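12th August

Home from the open day at Komia, feet sore, head still buzzing. I'd meant to stay an hour and was there until they started stacking the chairs. Johanna had to come find me!

They've taken over the old printing building behind the station, and the whole ground floor was open. The first room was talks, which I mostly skipped (sorry, Balthasar, I'll read your slides). The second room was where they run the simulator, and that's where I parked myself on a stool next to Notburga Hauser and refused to budge. She was lovely about it. She's been on the tennis ball task since May, and she talks about it the way my aunt talks about her tomatoes.

The job is to put three tennis balls in a clear tube, one on top of another. I do that with my left hand while looking for my car keys. For the arm it's a real piece of work. The ball is nearly as wide as the opening, the tube can lean, and the fingers have to let go at the right moment without shoving everything sideways. Notburga had the simulator up on the big screen, and you could pick which view to look at. I kept asking her to switch back and forth between the close one and the wide one. 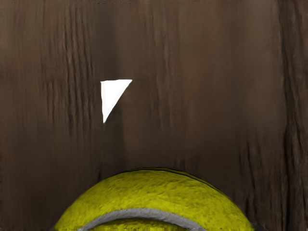
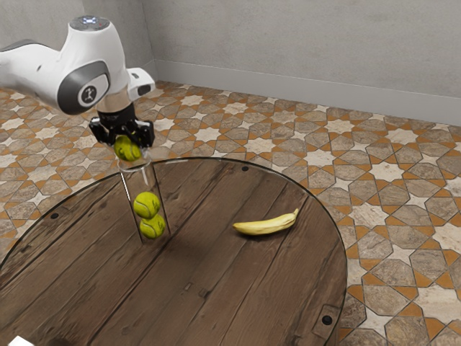 I love that somebody built that floor. All those stars! I asked who chose it and it was Hollis Marchetti, who wanted a room that wasn't just gray boxes, and who also does the wood. He says they change the table and the tiles and the lighting all the time so the program doesn't get too comfortable with one look. The banana is there for the same reason, something extra on the table that has to be left alone. I got very attached to the banana.

What surprised me was how much of the talk was about the last inch. Getting over to the tube is the easy part, Notburga said, and she has 70 runs saved where everything goes beautifully right up to the rim. She played a few of them. One ball sat on the edge so long that a whole row of us leaned over to the left trying to help it. A little boy behind me yelled "push it!" and got a round of applause.

Then they let visitors try with a hand controller. I did terribly. My first ball went off the table and I said a word I shouldn't have with children in the room. Second try, I got one in, and I did a little dance. Johanna got two in a row, on her first go, and has mentioned it at dinner, on the bus, and once through the bathroom door.

Talked a while with Anselmo Sánchez over the coffee (weak, but the almond cookies made up for it). He used to fix elevators and came to this late, at the age I am now, which gave me something to chew on. He wrote down the name of the evening course he took and I've put the paper inside the front cover here so I don't lose it. Classes are on the other side of the river. I could take the tram.

Must remember to return Johanna's umbrella, and write to Notburga to say thanks. She wants to try it with a narrower tube next and said I could come by and watch. I'm going to hold her to that.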